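# Why do jeans have little metal dots?

2025-01-29

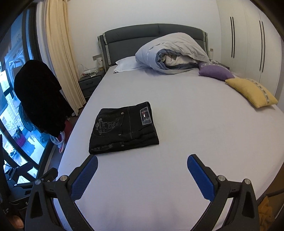
Go find a pair of jeans. Any pair. Look near the pockets. See the small round metal bumps? Those are rivets, and they have a job.

**What a rivet does**

Think about your pocket. You shove your hand in. Phone in, phone out. Rocks, if you're a rock person. Every time, the corner of the pocket gets yanked. Thread alone can pop there. A rivet is like a tiny metal button that never opens. One piece goes in from the front, one from the back, and they get squashed together with the cloth in the middle. Now the corner can't rip so easily.

Try this: pinch one between two fingers. Feel the back of it, inside the pocket? Thats the other half.

**OK, so what is denim?**

Cotton, mostly. Two sets of threads going over and under each other, but not straight over-under like a paper placemat. Each row moves over a step, so you get slanty lines. That's called *twill*. Look really close at your knee and you might see them. A magnifying glass helps.

Blue jeans usually have blue threads going one way and white threads going the other. The inside looks paler. Flip up a cuff and check! Black denim can be black on the outside and white inside, or black all the way through.

**Patches and pictures**

Lots of denim has extra stuff on it. There are two main ways to put it there:

- *Printed*: ink sits on the cloth. Feels flat or a bit rubbery.
- *Embroidered*: sewn with thread. Feels bumpy.

A patch is different again, a seperate piece that gets stitched down around the edge. Good for covering a hole. Also good for no reason at all.

**Folding it**

Denim is thick, so it makes a chunky bundle. A bed is a great place to fold, lots of flat room. Push the pillows up to the top first.

1. Lay it flat. Smooth it with your hands.
2. Fold it in half the long way.
3. Fold the bottom up.
4. Fold again if it's still too long.

A few creases are fine. Heavy cloth does that.

**Words to know**

*Rivet*: metal fastener that holds layers together.
*Seam*: the line where two pieces of cloth are sewn.
*Twill*: a weave with slanted lines.

Next one in October: zippers. How the teeth grab.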